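Write the rules down before the robot moves

2025-08-14

I've been grumbling about this to anyone who'll stand still, so I may as well grumble in public. We have plenty of rules for the robot that's bolted to a real floor. There's a fence, a light, a laminated sheet with a signature on it. We have next to none for the months that come first, when the arm exists only on a screen and everybody treats it a bit like a game.

I do contract work for a small firm called Grasto, and most of what I see these days is simulated. One arm, one rack, a peg to bring up to the front of it, over and over again. The team at Zellstead built the setup, the team at Odville runs it, and for most of the spring they were sending each other results that couldn't be compared (lovely people on both sides, I should say!). Odville would report a good week, Zellstead would try the same thing and get a dreadful one, and then we'd all have a very polite call.
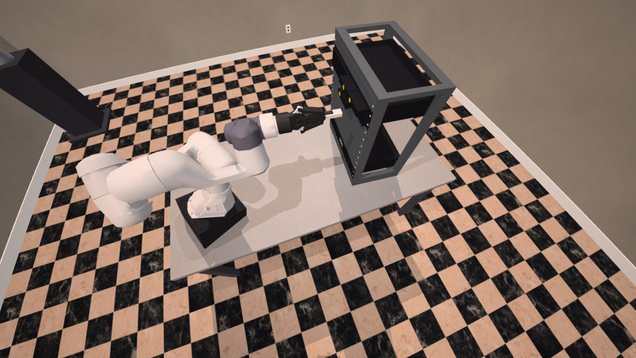
What should a rule for simulated robot work cover first? The starting position, the end condition and who is allowed to change either of them, all written down before the first run.

I know that sounds dull. It is dull! But take the end condition. When I asked both teams what counted as finished, one said the peg had to be seated and the other said it had to be touching. Those are wildly different jobs. You could run 200 attempts under each meaning and come away with two success rates that have nothing to say to each other, and somebody further up will put them in the same chart anyway, in matching colours.

So my first plea is for one page, in ordinary words, kept next to the files. I don't want a 70-page standard with a glossary. I've read a couple of those and I couldn't tell you a thing that was in them. Ours ended up with 12 lines on it, and people do look at it, mostly when they're cross with each other.

My second plea is about the boring bits of a simulated room: the light, the shadows, how far the rack stands from the base. People nudge these things all the time. Someone moves the light to get a nicer picture for a slide, forgets to put it back, and the next batch is a different test with the same name. If the robot is using a camera, a shifted shadow may matter to it quite a lot. Give the room a version number and change the number whenever anyone touches anything, even if it's only the floor.

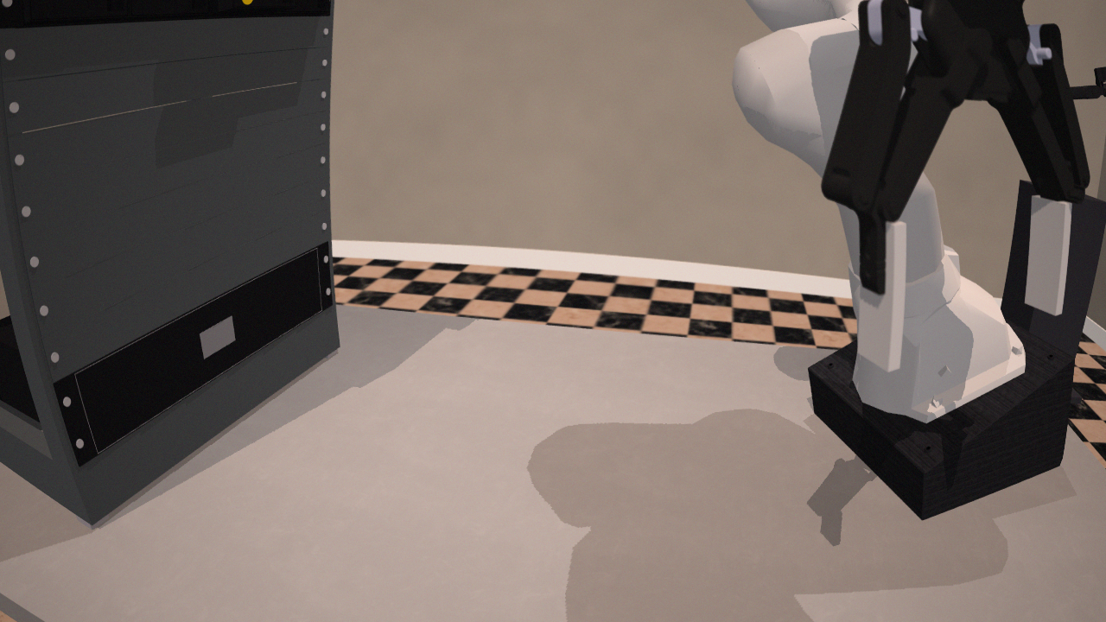

Failures belong in the record

This is the part I get properly heated about. On the project we called Riquelme, the shared folder held 241 runs, and I was very pleased with them until I learned that the clumsy ones had been tidied away. Nobody meant any harm by it. They thought they were being helpful, a bit like hoovering before guests arrive. But a dropped peg or a gripper that comes in crooked is just what the next person needs to look at, and once it's deleted you can't argue about it.

My rule would be simple enough: nothing gets removed without a note saying what it was and why it went. Keep the stalls and the near misses too, and label them the same way every time. And please agree what a near miss is, in millimetres, before you've seen the results. After you've seen them you'll be far too generous. I certainly am.
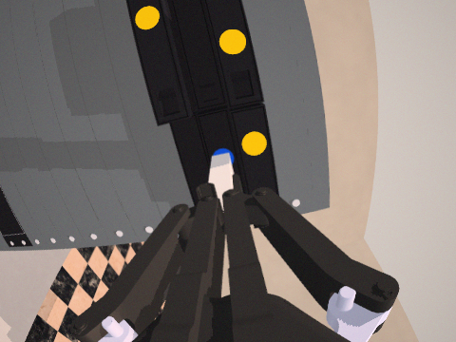
A reader at Odville wrote to me after seeing a draft of this and said I was asking for paperwork in the one place where people are still free to muck about. Nothing gets hurt in a simulation, the message went on, and if every wobble has to be logged then people will stop trying odd things, and the odd things are where the good ideas come from.

I've thought about that a fair bit, and I'd give way on half of it. Muck about as much as you like in your own copy. Turn the gravity off, put the rack on the ceiling, I'd love to see it. The rules start when a run goes into the shared folder with a number attached, as from then on other people are going to lean on it. Zellstead now keeps a separate folder for playing in, and Odville says it'll try the same before the end of August.

I'd still like that near miss line settled, mind you. We're on our fourth draft of it, and the last one came back with more comments than words.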